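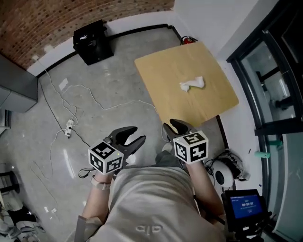
Most of our summer so far has gone into collecting, and I wanted to give it a proper write-up, because when people ask how the household project is coming along I tend to say "fine, we're gathering examples," and then the conversation moves on to lunch. Gathering examples is the whole job at the moment! We want the learning system to pick things up and put them down the way a sensible person would, and the way we teach it is by doing those things ourselves, over and over, with a gripper in each hand in place of our own fingers. The subject this month is soft, light stuff, and the crumpled tissue on the little square table is as good a place to start as any. It weighs next to nothing, it has no handle and no proper edge, and no two crumples come out alike, so the system can't get by on remembering one shape. The white cubes at the base of the grippers, with the black square patterns on them, are how we work out afterward where each hand was and which way it was turned, and if you have visited us and wondered why we fuss so much over keeping them clean, there is your answer.

A word about how a session goes, for those of you who have only seen the charts. We work in blocks of 18 takes. One take is one go at one task from start to finish: reach in, close the fingers on the tissue, move it where the card says it should go, let go, draw both hands back. Between takes the collector scrunches the tissue again and drops it somewhere new, and we do ask for somewhere properly new, near a corner or turned a different way. It is surprisingly hard to be untidy on purpose. By the end of a block most of us have drifted into placing it in the same comfortable spot, a hand's width from the middle, and the next day the person doing the review sends a polite note about it. I have received this note more than once.

The other thing we have learned to watch is speed. New collectors are nearly always too quick, I think because handling a tissue is such a small thing in ordinary life that it feels silly to take your time over it. But a quick grab tends to give us a blurry approach and a close that is over before there is much to learn from. We now ask people to move as if they were passing something across a dinner table to an elderly relative, and that has done more good than the two pages of written guidance we had before (which are still in the shared folder, and still worth reading, especially the part about wrist straps and cables).

We have also changed our minds about mistakes. In the spring we threw out every take where the tissue slipped or came up with only one corner caught. Now we keep a slip if the collector goes on to recover from it, and we mark it so that it can be pulled out or weighted differently later. The reasoning is that the system is going to fumble too, and it helps to have seen someone fumble and carry on calmly. What we still throw out are the takes where a marker cube was hidden behind an arm for a long stretch, or where the collector stopped halfway to talk to somebody. Please don't feel bad about those. Just say "scrap" out loud, reset, and go again.

Labels have moved over to Jitetti as of 8th July, and I know the change was a nuisance for anyone in the middle of a batch. The old labels have been carried across, and the ones from the Vistar sessions sit in their own folder for now because the task names don't quite match ours. They said "lift cloth" for a good many things we would call "pick up tissue," and I would like us to go through them by hand before anybody merges anything. If you have a spare hour and a patient temperament, that is a lovely job for a rainy afternoon, and I will happily sit with you for the first part of it.

Rashidi, our name for the training runs on soft objects, gets its next batch as soon as the review pile is down. The last run did well on flat cloth and rather poorly on anything bunched up, which is why we are all spending so much time on crumples. It would reach for the highest point every time, even when that was only a thin peak with nothing much under it. More variety ought to help, and so should more takes where the person comes in low from the side, so if your card gives you a choice of approach, please take the low one for a while.

Looking ahead, we will be setting up at Grukbridge in October, with 4 tables in place of the one, and a wider set of objects: paper bags, socks, tea towels, and those thin produce bags that cling to everything. We have 13 people signed up to collect and could comfortably use a few more. You don't need any background in this at all. You need a free morning, short sleeves or sleeves that will stay rolled, and a willingness to do a very small thing many times with good humor. We'll show you how the grippers feel in the hand, give you a practice block that doesn't count, and make sure you get a proper break between blocks, as forearms do get tired before people notice.

Sign-up is on the usual sheet, second tab. If you can only do half a morning, put that in the notes column and we will find you a partner for the other half.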